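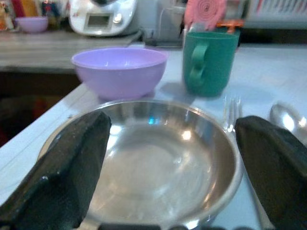 Fendedcombe kitchen share back on Tuesday, bring your spare bowls

The crockery share at Fendedcombe community hall reopens this Tuesday at 10am after the summer break. Bowls, mugs, plates, cutlery – bring what you don't use, take what you do. No money changes hands and you don't have to bring anything to take something home.

Organiser Aisling Mac Giolla says steel and plastic are wanted most this time. Families with small children keep asking for it and the shelves are nearly all china at the moment. Steel mixing bowls especially. Scuffs fine, cracks not. Odd forks welcome, nobody expects a matching set.

Last September the share passed on 300 items in one morning, and 80 of those were mugs. "We could of done without quite so many mugs," said Kendra Sandhu, who ran the table by the door. "But they all went in the end, even the ones with football teams on."

New this year is a student box. Each one has a bowl, a mug, a plate and a knife, fork and spoon, packed up ready for anyone moving into a first room. There are 50 to give out, first come first served, no names taken. Ask at the hatch. Lorena Navarrete is still short of plates for the last few and would be glad of any dropped off on Monday evening, hall open 6 till 8.

Please wash things before you bring them. The hall sink is small and the hot tap is still waiting on a part.

Not wanted: glass, non-stick pans with the coating coming away, anything electric. Sharp knives need to be wrapped and handed to a person, not left in the crates. Lunch boxes only with there lids.

Parking is in Breathnach Lane as the hall car park is being resurfaced. Blue badge holders can still use the two spaces at the side. Doors close at 1pm and whatever is left goes into the store cupboard for the next one, date to be confirmed.

Offers of help with setting up, from 8.30am, to Niamh Corrigan at the hall office – tea and toast provided.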